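**Boletim interno, 4 de dezembro de 2018**

## Percepção e planejamento: o que mudou desde a última edição

Edição corrida, desculpem. Metade do texto saiu entre um build e outro.

Começando pelo que todo mundo perguntou: sim, o Bruvus novo já está no branch principal. Quem ainda roda o de julho, por favor atualize. O antigo não fala mais com o servidor de poses e o erro que aparece ("timeout no handshake") não ajuda em nada. Já perdemos uma tarde com isso.

Para quem chegou agora: Bruvus é o planejador de pega. Recebe a nuvem segmentada, cospe candidatos de pose para a garra, ordena por nota. O Songate fica antes (segmentação e máscara da caixa) e o Vavuritz depois, com trajetória e checagem de colisão. Três repositórios, três jeitos diferentes de escrever arquivo de configuração. Isso também está na lista, mais embaixo.

### Paredes da caixa

O problema grande do mês. A parede interna do fundo é metal brilhante e inclinada, reflete o que está dentro, e o Songate adorava segmentar reflexo como se fosse peça. Nota alta, ainda por cima. O Bruvus recebia um "objeto" colado na parede, o Vavuritz dizia que não dava para chegar, e o ciclo recomeçava com o mesmo candidato no topo da lista. Loop infinito bem educado, sem nenhum erro no log.

O que foi feito:

- plano de cada parede agora vem do modelo da caixa, calibrado na partida, e não mais do ajuste em cima da nuvem
- tudo que cai atrás do plano é descartado antes da segmentação
- candidato recusado pelo Vavuritz entra numa lista de castigo e só volta quando a cena muda

Esse último item parece óbvio. Levou mais tempo que os outros juntos, porque "a cena muda" precisava de uma definição. Ficou assim: diferença de profundidade acima do limiar dentro da máscara da caixa, fora da máscara não conta. Antes qualquer cabo que balançasse do lado de fora zerava a lista.

Fica um resto de ruído no piso, que é metal escovado e tem umas manchas claras de arranhão. Por enquanto filtro de altura resolve. Não é bonito.
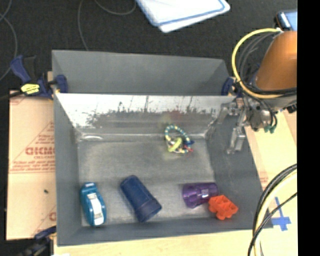 *Caixa de teste com cinco objetos; o cordão de contas, ao fundo, é o caso difícil.*

### Objetos chatos

Copo deitado: melhorou bastante. O azul-escuro já sai com máscara inteira. O roxo translúcido ainda vem com buraco onde a profundidade falha, mas o Bruvus agora aceita completar a borda pela imagem de cor quando o buraco está cercado de máscara boa. Gambiarra assumida, tem um TODO no código com a explicação. Se alguém tiver tempo de trocar por coisa decente, fique à vontade.

Brinquedo de contas: continua ruim. É um arco fino com vazio no meio e o gerador de candidatos insiste em mirar justo no centro, ou seja, no nada. A ideia em teste é dar peso para pontos com vizinhança densa e penalizar centroide fora da máscara. Nos dados gravados funciona. No robô ainda não foi testado direito, então sem promessa.

Bloco laranja-avermelhado, aquele de lóbulos e aberturas quadradas: pega bem quando está livre, mal quando encosta em outra coisa. Encostado no copo roxo a segmentação junta os dois. O limiar de cor separava, mas quebrava a peça azul-esverdeada comprida, que tem um painel branco no meio e virava três pedaços. Voltamos ao limiar antigo, por ora. Sugestões no canal.

### Colisão perto da borda

O Vavuritz tratava a garra como uma cápsula só. Folga demais, e os cantos da caixa ficavam inalcansáveis na prática. Agora o modelo tem corpo da garra e dedos separados, mais um volume extra para as mangueiras e cabos do punho. Esse volume é fixo e conservador. Modelar cabo flexível está fora de questão este ano.

Os grampos que seguram a caixa também entraram no mapa de colisão. Estavam fora! Se você mexer neles, rode a calibração de novo. O script pergunta se os grampos mudaram de lugar, não apertem Enter no automático.

### Números

Rodamos o conjunto gravado de 830 cenas com o pipeline novo. Falsos objetos na parede: caíram de 142 para 2. As duas que sobraram são a mesma situação, peça encostada na parede e o reflexo grudado nela, e a máscara engole os dois. Já tem issue aberta, com as nuvens anexadas.

Tempo de planejamento subiu um pouco por causa do modelo de garra mais detalhado. Ainda dentro do aceitável, mas quem roda no notebook vai sentir.

### Ferramentas

O Shibata (nosso visualizador de logs, para quem nunca abriu) ganhou três coisas:

- reprodução passo a passo dos candidatos, com o motivo da recusa do lado
- sobreposição da máscara da caixa em cima da imagem de cor
- exportar um trecho do log sem levar o arquivo inteiro

Falta consertar o zoom, que pula pro canto quando a janela é redimensionada. Sabemos.

### Pendências

- unificar os arquivos de configuração dos três repositórios. YAML, decisão tomada, não reabrir
- documentar a lista de castigo (hoje só existe no comentário do código)
- teste automático para a calibração das paredes
- apagar os branches velhos. Sério, tem coisa lá que nem compila

Quem for usar a célula, anote no log a versão do modelo da caixa junto com o commit. Sem isso fica dificil comparar as corridas depois. O campo já existe no formulário do Shibata, fica logo embaixo do nome do teste.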